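1/ Spent most of March converting our distressed-lettering print from plastisol to water-based ink. Notes for anyone running small batches on black cotton. Long thread.

2/ Baseline: plastisol, 110 mesh, two hits of white with a flash between. Opaque, easy to print, thick hand. On a big block of lettering the chest turns into a plate. Customers wear it twice and leave it in a drawer.

3/ Water-based white on black has the opposite problem. Soft hand, poor coverage. Straight white base goes gray as it dries into the fabric. You want a high-solids white, and you want to work fast, or it dries in the mesh and the job is over.

4/ Screens: we settled on 54T (metric count). Finer mesh held the script line better but starved the large letters. Coarser mesh filled the letters and swallowed the script. One screen has to do both unless you pay for a second setup.

5/ The thin line is what fails first. A cursive stroke running across the middle of a heavy print gets no mercy. Minimum stroke we can hold on black is 0.5 mm. Below that it breaks up in the wash, and it looks like a mistake even on an art file that is distressed on purpose.
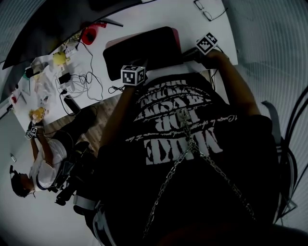 White on black, big letters plus one line of script.

6/ On distressing: put the texture in the art file. Do not try to get it by underinking. An underinked print is worn in different places on every shirt, and the bare spots grow. Texture in the film is the same on shirt one and shirt 1,897, which was our total for the run.

7/ Texture scale matters more than texture amount. Specks smaller than the mesh opening vanish or close up. I scale the grain until the smallest knockout is three threads wide, then stop touching it.

8/ Small stacked lines of type above a large word: open the leading. Ink gain closes the gaps from both sides. We added 14 percent to the line spacing and left the large word alone.

9/ Cure is where I lost the most shirts. Water-based needs the water gone before the ink starts to cross-link. Slow the belt, keep the air moving. Our old dryer (a Haltau) has weak airflow, so we run everything through twice.

10/ Low-cure additive helps, but it has a pot life. Mix what you can print before lunch. Vilja Miettinen dated every bucket in the shop with masking tape and our rejects from dead ink stopped.

11/ Wash testing: five cycles, inside and outside, warm, tumble dry. Kalevi Aaltonen argued for ten. We ran ten on one set. The failures all showed by cycle four, so five stays the rule.

12/ Dye migration is a polyester issue. On 100 percent cotton I skip the blocker. On the Drultell blend we had to add a gray underbase and the soft hand was gone again. If the client wants a blend and a soft print, ask which one they want more.

13/ Cost: ink is cheaper per kilo, labor is higher. Screens need a water-resistant emulsion and a proper post-exposure. Ours come back to the rack after 80 shirts for a rinse. Plan the time for it.

14/ Would I go back? For athletic wear, yes. For plain black tees, no. Next test is discharge base under the same art. I have a sample of the Clundar activator and a bad feeling about the smell.

15/ Mesh and squeegee settings by request. 70 durometer, sharp edge, replies are open.

© Kinyua Print Notes | Contact | Back to top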